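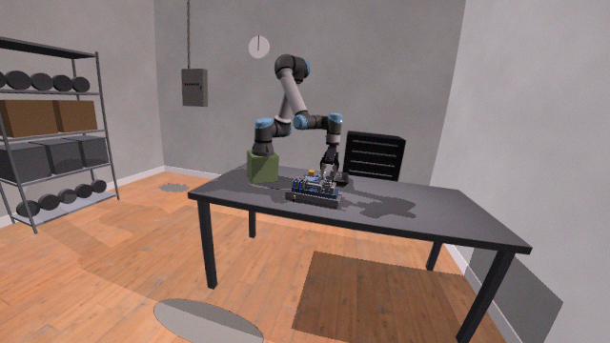
Bülent Güneş asks that the extinguisher items go first this time, as the last round left them until the building was closing and two tags were never read. Order changed accordingly.

**Annual fire safety walk – Hollis building, ground floor**
29th December

**1. Portable extinguishers**

- [x] Gauge needle in green zone, all units
- [x] Pin and tamper seal in place
- [ ] Inspection tag current

Comment: the unit by the rear stair has a tag with no month punched. Serial ends 3,753. Treat as overdue until Trurnuva confirms the service record.

**2. Exit routes**

- [x] Doors open fully without a key
- [x] Corridor width clear
- [ ] Door closers latch from any position

Comment: east door stops short of the latch when released from half open. Closer arm is tight – adjust the valve first, replace only if that fails. Retest with the lobby fan running.

**3. Emergency lighting**

- [x] Monthly push-button test
- [ ] Full-duration battery test

Comment: 4 fittings dimmed before the end of the test period. All are the older Rusitley type. Order batteries for the whole corridor, same date code if possible.

**4. Alarm and detection**

- [x] Panel normal, no faults logged
- [x] Pull stations unobstructed
- [x] Horn audible in restrooms with doors shut

Comment: zone label for the loading area still reads "Bimisdale store." Wording on the panel and on the floor plan must match.

**5. Storage**

- [ ] Clearance below sprinkler heads
- [x] No storage under stairs

Comment: boxed paper in the records room is too high on the top shelf, about 50 boxes. Move to the lower bays and mark the limit on the wall.

**Open items:** 1, 2, 3, 5. Panel label to be handled with item 2. Recheck in January, B. Güneş to sign.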